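Imberg Robotics Club, term project thread. We're teaching two arms to take a desktop PC apart and put the pieces in a tray. Posting where it's up to.

The tower is an old Dell on its side, panel off. Drive, CPU and one card go in the grey tray on the left.

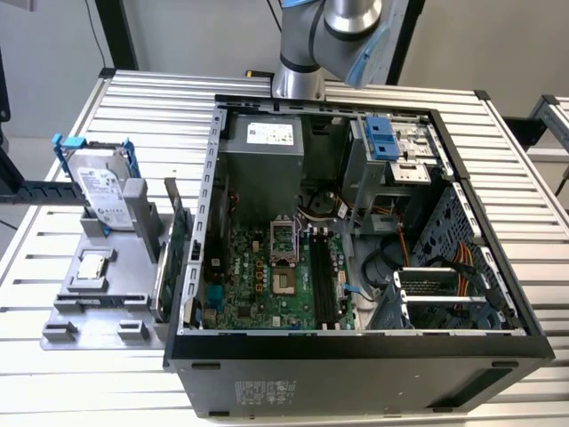
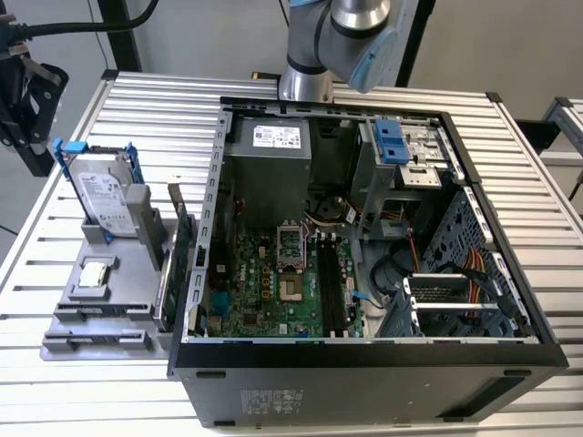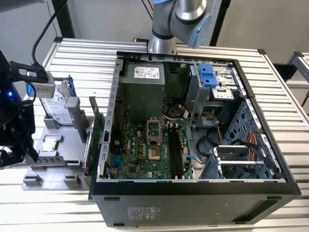 Photos: Imberg Robotics Club

The tray is our own design. We called it Vanero, after the street the workshop is on. Each part has its own pocket so the arm always knows where to let go. Third version. The first two had the CPU recess too shallow.

The CPU took us the longest by a fair way. The retention frame has to be up before you go anywhere near the chip, and the lever needs to be pushed out sideways before it'll lift. We spent most of October on that lever.

Hard drive is easier. Blue plastic rails, squeeze and pull. It stands upright in the tray because lying flat it was hard to grip again for the return trip.

The control software is called Werex. It's written by the students, mostly Python, and it logs every attempt whether it works or not. 921 attempts logged so far this year, 131 of them on the expansion card alone.

Of those 131 card attempts, 56 got the card into its slot in the tray without a person stepping in. Most of the misses are angle. The card goes in a few degrees off and catches on the bracket.

Next job is the reverse order: card, drive and CPU back into the case. We haven't tried the CPU going back in yet. Bent pins in a socket are the end of that board and we only have 5 spares.

Regional round is the Kwok Challenge. Teams get a tower they haven't seen before, so we're after other models to practise on. If you're local and have a dead desktop in the garage, we'll take it. Pull your hard drive out first if there's anything on it you care about.

Workshop's open Wednesday after school if anyone wants to come and have a look. Closed shoes please.

Will add to this thread once we've tried the drive going back in.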